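**Ticket 300: yellow fuzz and a yellow mark on comforter after laundry**

Unit: Prakedmont, 93
Opened by: Malsha Cassim
Assigned to: Dilruba Khan
Laundry contractor: Sotow
Priority: normal
Status: closed, one follow-up item open

## Reported problem

From Malsha Cassim, by web form:

> The kids' comforter came back from the wash with yellow fuzz on it. It's mostly on the white stripes. There is also a faint yellow mark on the side nearest the pillows. I used a lint brush and most of the fuzz came off but by the next morning there was more. The comforter has been washed plenty of times before and this hasn't happened. I don't want to run it again until I know what is causing it, in case the mark sets.

Asked for: where the fuzz is coming from, whether the mark can be removed, and whether Sotow should rewash at no charge.

## Background

The comforter is the Hello Kitty and Paul Frank one, with diagonal stripes in several colors. The light stripes are where any lint shows. Malsha says it went to Sotow in a mixed bag with some of the family's clothes in January and came back in the same bag. Clean laundry at this address gets emptied onto the bed, sorted there and put away when there is time, so things can sit on the comforter for a day or two.

That gave two possible causes:

1. Lint or dye transfer in the machine at Sotow.
2. Lint rubbing off something that lies on the bed afterward.

The fuzz coming back after brushing pointed to the second one, but the mark could still have come from the first.

## Log

**9:20 a.m. — Dilruba Khan**

Called Malsha. Asked what yellow items were in the bag. She named one, a mustard piece with a soft velvety finish, bought recently and washed for the first time in that load. No other yellow items that she remembers. Asked her not to put it in the hamper or the drawer with anything else for now.

**10:05 a.m. — Dilruba Khan**

On site. The clothes from the last load were still on the bed. Started with the mustard piece, picked up and held over the comforter to see whether it shed when it was moved.

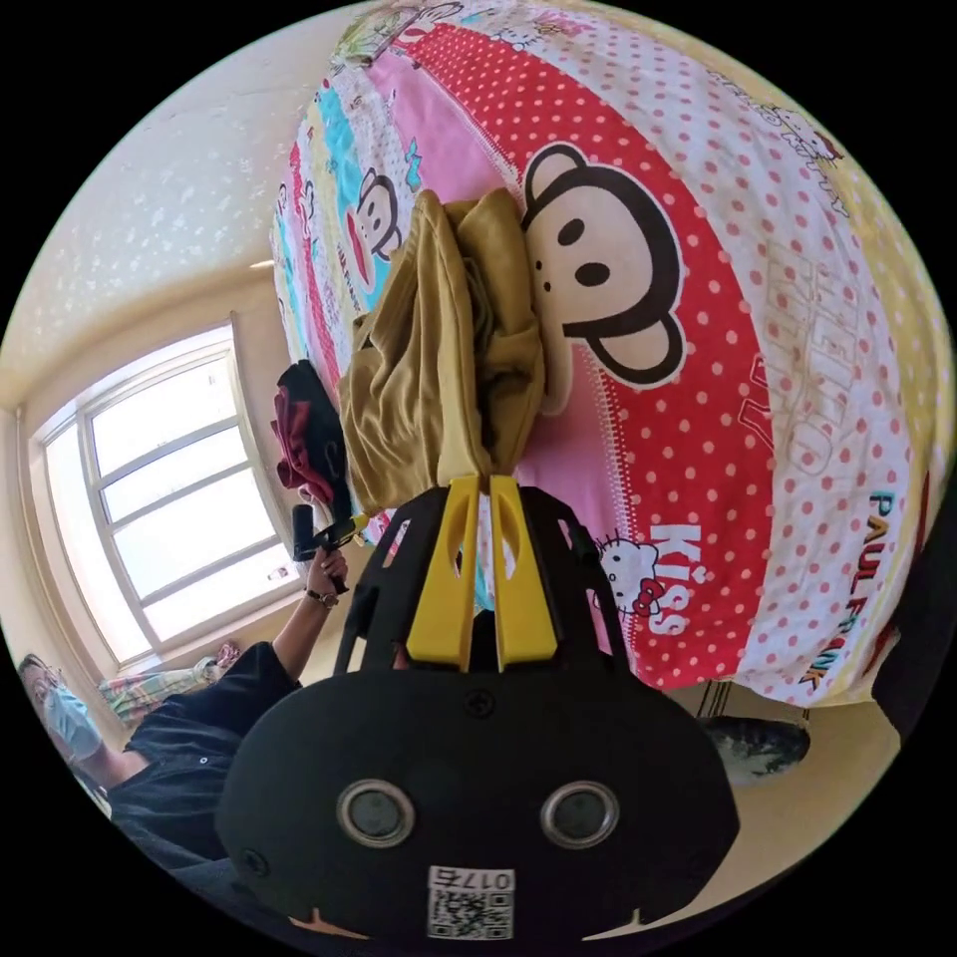 *Mustard piece held above the comforter, by the large monkey face. Dark red and black clothing to the left of it.*

Rubbed a folded white cloth on the mustard fabric, dry. Fuzz came off onto the cloth right away, same color as what Malsha had saved on her lint brush. Rubbed it again with the cloth damp. More fuzz, and a slight yellow tint on the cloth that did not brush away.

So it sheds, and it also gives up a little color when damp.

**10:20 a.m. — Dilruba Khan**

Checked the other things on the bed before blaming one item. Same cloth test on each, dry then damp, using a clean part of the cloth every time.

- Dark red item on the left side of the bed: nothing dry. Very slight pink damp. Not yellow, not our problem, but Malsha should keep it out of light loads.
- Black strap or fabric lying over it: a few black hairs of lint, no color.
- Crumpled off-white cloth at the side of the bed: nothing either way. It did have yellow fuzz on it, which brushed off. Malsha had not noticed that.
- Small green patterned pillow up by the headboard end: clean, nothing dry or damp.

The off-white cloth is useful. Malsha says it was washed at home by itself and was never in the Sotow bag, so whatever fuzz it had was picked up here.

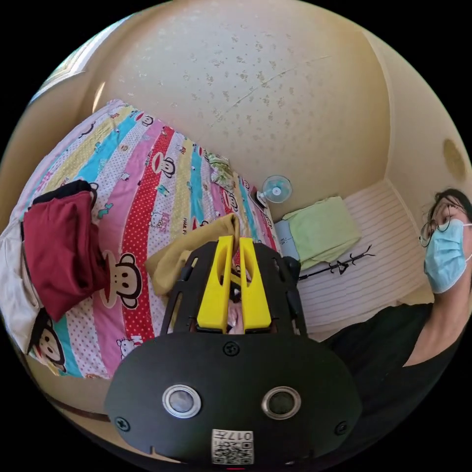 ## Second visit, pillows and hanging items

**1:45 p.m. — Gayan Karunaratne**

Took over on site from Dilruba, who had another call. Malsha had mentioned on the phone that the lint brush also picked up some gray along with the yellow. Wanted to know where that was from before we closed anything.

The pink polka-dot pillow had a light coating of gray lint along the striped band. The comforter had a little gray in the same corner. There is a big fluffy gray ball hanging up on that side, close to the pillow. Pulled gently at the pile and some of it came away between my fingers. Same gray. 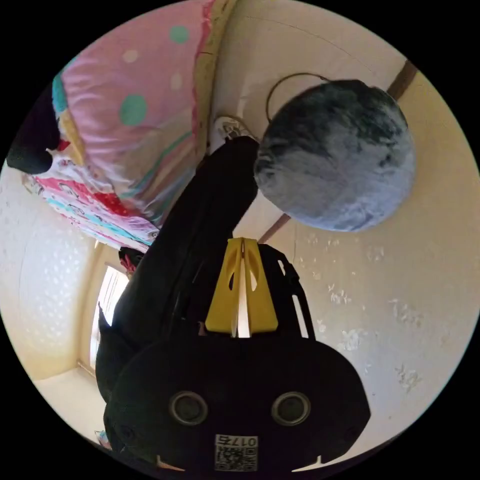 *Gray fluffy ball on its loop, with the pink pillow to the left of it.*

Told Malsha the gray is a separate matter and harmless. It brushes off and has no color in it. Suggested a shake outdoors and moving the ball a bit farther from the bedding. She would like it to stay on that side, so we left it where it was.

**2:10 p.m. — Gayan Karunaratne**

Went back to the yellow. Asked Malsha to show me how laundry normally gets put down on the bed. She said she lays the mustard piece out over the comforter to finish airing, because it comes out of the dryer still a bit damp at the seams and she doesn't like to fold it like that. It usually goes across the Hello Kitty face and the KISS lettering and stays there until evening.

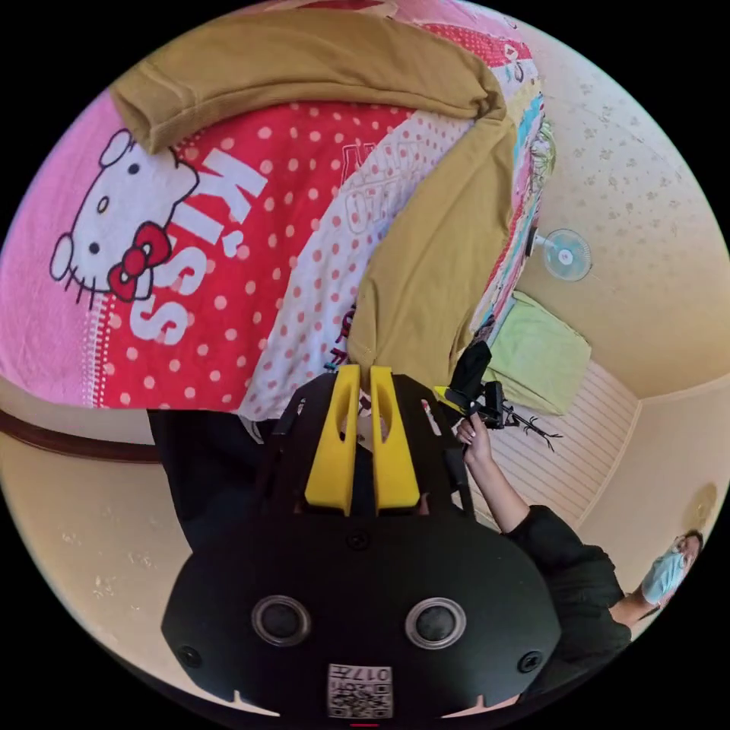

*Mustard piece laid across the comforter, one end over the Hello Kitty face.*

Going by what she told me, the yellow mark is in the area where the damp seams end up. I think this accounts for it. Fabric that gives up color when damp was left on light fabric for several hours.

**2:30 p.m. — Gayan Karunaratne**

Called Sotow and spoke to Yvonne Whitlock at the counter. She looked up the load. It was run warm, mixed, and dried for 90 minutes on medium. The lint screen was cleared before and after. She has no complaints from other customers whose loads went through the same machine. She agreed that a comforter should not have gone in with new clothing, and said the bag had no note on it asking for the pieces to be separated. Both are fair points.

## Cause

- Yellow fuzz: the mustard piece, mainly from lying on the bed after washing. Some may have come from the shared load too. We can't split the two.
- Yellow mark: color from the same piece, most likely from airing it on the comforter.
- Gray lint: the hanging ball. Unrelated.

## Fix

Steps sent to Malsha by email. Please do them in this order.

1. Take everything off the comforter and brush it dry with the lint brush, working along the stripes.
2. Dab the yellow mark with cold water and a little Hukero liquid on a white cloth. Don't rub. Change to a clean part of the cloth as it picks up color.
3. Wait half an hour and look at it in daylight. Repeat if the cloth is still turning yellow.
4. Wash the comforter cold, by itself.
5. Hang it to dry. No dryer until the mark is completely gone, as heat can set it.
6. Wash the mustard piece cold, inside out, by itself. Do this 4 times before it goes in with anything else.
7. Air the mustard piece on a rack or a hanger. If it has to go on the bed, put an old towel under it.

For Sotow: comforter to be bagged separately from now on. Note added to the account.

## Updates

**Malsha Cassim, by email**

> Did the dabbing twice. The mark is a lot lighter, I have to look for it. Comforter washed on its own and hung over the balcony rail. No new fuzz so far. How long do I have to keep the yellow one separate after the 4 washes?

**Dilruba Khan, reply**

> Do the damp cloth test after the last wash. If the cloth stays white, it can go in with dark clothes. I'd still keep it away from the comforter and anything white. Same for the dark red one.

**Malsha Cassim, by email**

> Cloth stayed white after the third wash but I did the fourth anyway. Mark on the comforter is gone as far as I can tell. There is still some gray on the pillow — I know where that's from.

**Shanthi Jayasinghe, accounts**

Malsha asked about a credit for the original wash. Sotow has offered one free comforter wash instead. Malsha accepted. No charge for our visits, covered under the Prakedmont service plan.

**Dilruba Khan**

Closing. Follow-up item left open: Chowdhury, who print the laundry bag tags, to add a "wash separately" checkbox on the next batch. Shanthi has the request.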